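Tote (container)

From Kinirance, the open reference of storage and household goods
Last edited on April 16, 2021

A tote, also called a tote box or a storage bin, is an open container with a flat bottom and four side walls, used for keeping and moving loose goods. The word is used in shops, post rooms, libraries, kitchens, farms and homes. It should not be confused with the tote bag, which is a soft bag with two handles, although both names come from the same verb, "to tote", meaning to carry.

Most totes are rectangular. They are made to be lifted by one person when full, and this is the main difference between a tote and a crate or a pallet box, which may need two persons or a lifting machine.

Name

The verb "to tote" is known in American English from the seventeenth century. Its origin is not certain. The noun in the sense of a container is much younger and was at first a word of the trade. In British English the words "box", "bin" and "tray" are more common for the same object. In everyday American speech "bin" and "tote" are often used for the same thing, but many sellers make a difference between them: for them a tote has a lid or can receive one, and a bin is always open.

Shape

The side walls of a tote can be straight or sloping. Straight walls give the largest volume for a given floor area, and the content can be packed close to the wall without losing space. Sloping walls make the top of the container wider than the bottom. Because of this, empty totes can be put one inside the other, which is called nesting. The amount of space saved by nesting depends on the angle of the walls and on the thickness of the rim.

A tote which nests cannot usually be stacked on another open tote of the same kind, as it would slide down into it. Makers have solved this in several ways. Some totes have a lid in two halves, joined to the long sides, which closes over the content and carries the next container. Others have metal bars which swing in over the opening. A third kind can be turned by half a turn: in one direction the totes nest, and in the other direction small steps in the walls hold them apart. This last kind is known as "stack and nest".

The rim is normally folded outward. It gives stiffness to the walls and serves as a place to hold when there are no separate handles. Handles, where they exist, are either openings in the short walls or closed pockets under the rim. Closed pockets are preferred for food and for small parts, as nothing can fall out through them.

The bottom may be smooth, or it may have ribs on the underside. Ribs make the container stronger, but they can catch on rollers. Some bottoms have holes, so that washing water can run out.

Materials

Early carrying boxes were made of wood, wicker or metal sheet. Wooden boxes are strong and can be repaired with simple tools, but they are heavy and they take up water. Metal boxes are still used for hot or oily parts. Today the majority of totes are of plastic, most often polypropylene or polyethylene. Polypropylene is stiffer and holds its shape better in warm rooms. Polyethylene is less brittle in the cold, so it is often chosen for cold stores and for outdoor use.

Corrugated plastic and cardboard are used for cheap totes which are delivered flat and folded by the user. They are suitable for light goods and for short periods of use.

Sizes

There is no single system of sizes. In many countries the floor area of a tote is chosen so that a whole number of them fits on a standard pallet. A pallet which is 800 millimeters wide, for example, takes two rows of totes 400 millimeters wide with no empty strip between them. In the United States household totes are more often sold by volume, in gallons or quarts, and the outer measures can differ very much between two products of the same volume.

The catalog of the maker Amgate lists 1,484 different containers, divided into 6 groups by the form of the wall and the rim. Such a large number is mainly the result of combining a few basic sizes with different heights, colors and lids. The smaller maker Jornano offers only 2 floor sizes, and all of its lids fit all of its totes of the same floor size.

Use

In the home totes are used for clothes out of season, for toys, for tools and for papers. In a closed box of this kind, textiles should be fully dry before they are put away, because moisture cannot leave the container. Clear walls let the owner see the content, while dark walls protect it better from light.
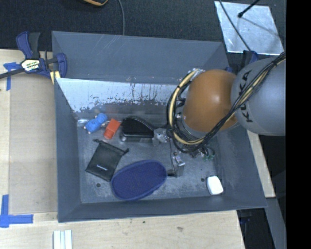
Gray bin with sloping sides on a wooden tabletop, with mixed small items inside.

In libraries totes carry books between branches. Books are heavy for their volume, so low containers are preferred. On farms, totes with open walls are used for fruit and vegetables, as the air must be able to pass. At harvest, in many regions in August, the same containers go from the field to the washing place and then to the market.

In stores and warehouses a tote can hold one kind of goods or many kinds together. Mixed totes use the space well, but finding a certain item in them takes longer. For this reason some users place dividers in the container. The Sarkar divider, a comb-shaped plate which is pushed into slots in the walls, is one common type.

Care

Plastic totes are washed with warm water and a mild soap. Hard brushes leave scratches on the bottom, where dirt then collects. Old labels can be removed more easily after the glue has been warmed. Containers which stand in the sun for a long time can become brittle, and the first cracks usually appear at the corners and near the handles. A cracked tote should not be used for heavy goods.

Plastic totes can be recycled when the type of plastic is marked on them. The mark is normally found on the underside. Metal bars and handles must be taken off first.

See also

Crate
Drawer
Pallet
Stacking
Tote bag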